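Marijke Claeys models each pick in simulation before anything moves at the Munden workshop. "The bottle is the awkward one," she says. "Narrow body, and the pan handle points straight at it."
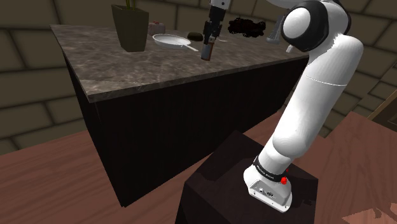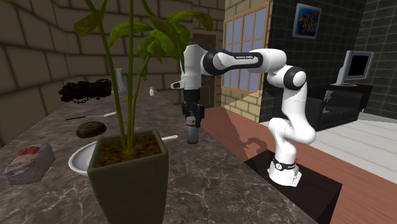
Simulated kitchen counter, arm on its block, bottle in the fingers.

Her collision margin is 11 mm. Wajid Baloch, who wrote the planner, wanted less. "I ran 387 starts at his figure and didn't like the elbow," Claeys says. The plant stems stay in the model as solid meshes.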